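Unit 4. Automation on the Refurbishing Line
Handout, Wednesday, September 27, 2023

Case: the Pritchard plant in Daltorbridge, which refurbishes desktop computers. In July, two bench positions were converted to arm-assisted cells. The line has 17 technicians.

4.1 Task allocation
The arms handle repeated picking and placing inside an open tower. Technicians keep diagnosis, cable routing and final sign-off. Output per shift went from 249 units to 281.

4.2 Effects on staff
Lifting and wrist strain reports fell. Monitoring time rose. Job grades did not change, although technicians now clear faults and reset fixtures. Training takes 30 hours per person and is paid.

4.3 For discussion
Compare the old and new task lists. Which skills are used less, and how should the plant keep them current? Bring one page of notes to the next session.
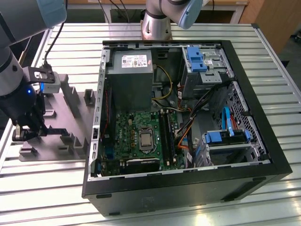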